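Drandby Teleop Kit review: recording demonstrations in simulation

Posted 17 November 2025 by Ilari Laaksonen

The Drandby kit is a pair of hand controllers, a foot pedal and a license for Drummont, the simulator that comes with it. You hold the controllers, the two arms on screen follow your hands, and the software saves every motion as a demonstration you can train on later. I paid for it myself and have been using it since March.

Setup took most of an evening. The controllers paired on the first try, but the pedal did not show up until I moved it to a different USB port. After that you stand at a marked distance from the base station and hold both grips level for a few seconds. If you skip this step, the arms drift to one side and you have to start over.

Drummont builds a room for each session from a stock of surfaces, so the policy does not learn one wall by heart. Some of the combinations look strange. One of mine had teal tile up the wall, a brown wood floor and a tall white panel with a wood grain, with both arms reaching into the corner between them. 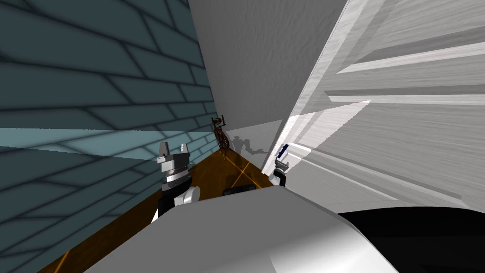

Control and feel

Position tracking is good. Slow moves come through clean, and there is very little lag on a wired connection. Wrist rotation is the weak part. Past a certain angle the arm stops following and you have to let go of the clutch, turn your hand back and pick up again. My old Flasa set handled this better, though it only drove one arm.

The grip trigger is analog, and I like that. You can close the fingers halfway and hold them there. There is no force feedback, so when a finger touches a wall you only know it from the screen – and in tight corners that is easy to miss.

I do most of the fine work in the gripper view. It is plain and clear, and the two fingertips stay low in the picture with the space in front of them open.
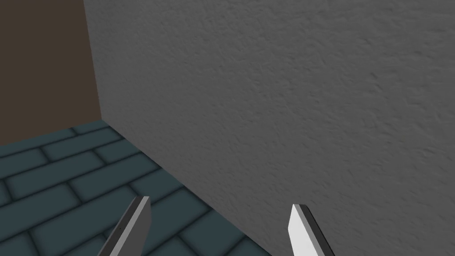
Gripper view in another part of the session, fingers open, tile floor and gray wall ahead.

Recording

I have 3,056 demonstrations saved so far. Of the last 500, I threw out 61, mostly for clutch slips in the middle of a move. Trimming is quick. Labels are typed in by hand after each take, and I would rather set them once per batch.

Export to the Hollenstein format works. It crashed 3 times on long sessions – no data lost, but I now save in smaller sets.

Verdict

Good tracking, decent software, poor wrist range. I would buy it again for two-arm work. If you only need one arm, look for a used Flasa first.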